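Witlow Long Desk review: four months in a shared office

I've put off writing this one because I wanted to be sure I still liked the thing after the novelty wore off. I do! Mostly. We bought the Witlow long desk when our little office outgrew the mismatched tables we'd been shoving together, and I was the one who pushed for white, so any smudges are on my conscience.

Putting it together took Radek and me 2 hours and 40 minutes, and that includes a long argument over which way the cable tray faces (I was right). The bolts all matched the sheet, and there were even a few spares in the bag. My one gripe is the little wrench they give you – it chewed up my palm, so dig out a proper one before you start.

What sold me was the length. I'd looked at the Plumano, which is prettier, but it comes in short sections and you end up with a seam right where you want to put your mouse. With the Witlow you can line up computers in a row and still have somewhere to set down a sandwich.

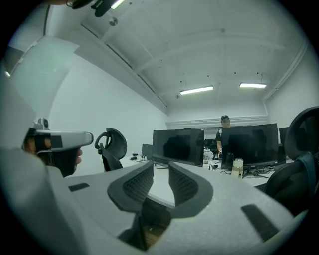
The finish is a bit of a mixed bag. Coffee wipes right off, pen mostly does, but the marker Felicja used to label her spot is still faintly there after 11 tries with different cleaners. It's also a touch shiny, and under fluorescent lights I get glare if my screen is tilted wrong. A plain desk mat fixed that for me.

Wobble? Hardly any, as long as you tighten everything again after the first couple of weeks. Jolanta types like she's mad at someone and I can't feel it from two seats down. The feet do adjust, but they're stiff, and you'll want a second person to lift while you turn.

Would I buy it again? Yep, and we're getting a shorter one in July for the printer. I'd give it 4 out of 5, and they can have the last point when they fix that wrench.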